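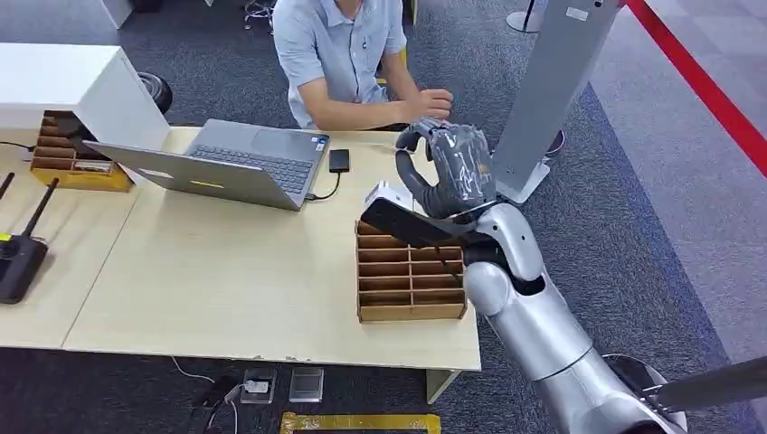 Wenceslao Lozano
Workshop technician, adhesives bench

Sunday, January 1, 2023

Back in to read the panels before the heating comes on properly. Going through the Vimer claims again first, as I said I would in October.

The leaflet says the new glue holds on damp oak as well as on dry. I have my doubts. Every glue that has come through the door in my time was supposed to do that, and the old Jurnell stuff is still what I reach for when a joint matters.

Set A, Jurnell, dry oak: mean 403 on the pull gauge. Fine, same as ever.
Set B, Vimer, damp oak: mean 352. Better than I expected, and I don't trust it.

Why I don't trust it: the damp boards had been sitting on the rack by the boiler over the break. The meter I borrowed from Valdovinos reads low on anything with a waxy face, so "damp" may mean very little by now. Also two of the B joints broke in the wood and not in the glue line. That tells us the oak was poor. It tells us nothing good or bad about Vimer, and I'd ask whoever writes this up not to count them as passes.

The Wuveo rep wants to quote our figure in their catalogue. No. Not until we have a set of dry Vimer joints to put beside the damp ones, and damp Jurnell as well. At the moment we have changed the glue and the wood at the same time and are pretending to compare something.

Clamp time was 70 minutes for both sets. The leaflet gives a range so wide you could excuse any result with it.

Squeeze-out on Vimer dries a nasty yellow and clogs the scraper. Not in the leaflet either.

To do:
Cut fresh oak from a single plank, label the ends before cutting this time.
Weigh the boards, forget the meter.
Redo set B, then the two missing sets.
Ask Wuveo for the batch number, second request.

Gauge zero checked before and after, no drift. Left the broken B joints on the shelf under the window, please don't bin them.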